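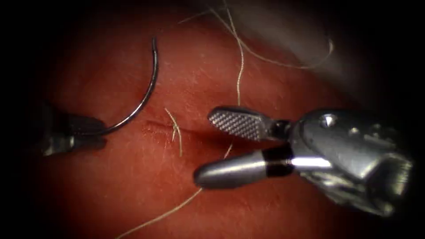
Good morning, everyone, and thank you for coming in on a wet Tuesday. I'm Chelsea Fairclough, and I've been teaching stitching on practice pads for longer than I care to admit.

(Pause. Let the latecomers find a seat.)

I'd like to begin with the cut, because people do rush past it in their hurry to get to the needle. A shallow, straight cut is a kind place to learn. Look at both edges before you start – run your eye from one end to the other and decide where your first stitch will go.

Now, the needle. It's curved, so let it travel along its curve. If you push it straight, the pad will drag and pucker, and you'll be cross with the pad when it was your wrist all along. I was cross with mine for most of one June, as Ridwan Tambunan will happily tell you over coffee.

(Ask who has brought their own thread.)

Close work next. Get in near and everything goes soft and shiny, and your sense of distance rather leaves you. Go slowly there, and move the lamp if the glare bothers you.
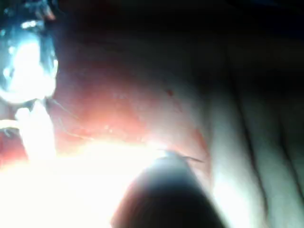 Very close in, with bright glare and a few faint pale lines on the reddish surface.

We'll stop for questions here, and then it's pads out, four to a table please.

Contact the Sedgwick skills room | © Sedgwick 2024 | Back to top

Recent talks
Choosing a thread for practice
Knots without tears – Ridwan Tambunan
Looking after your pads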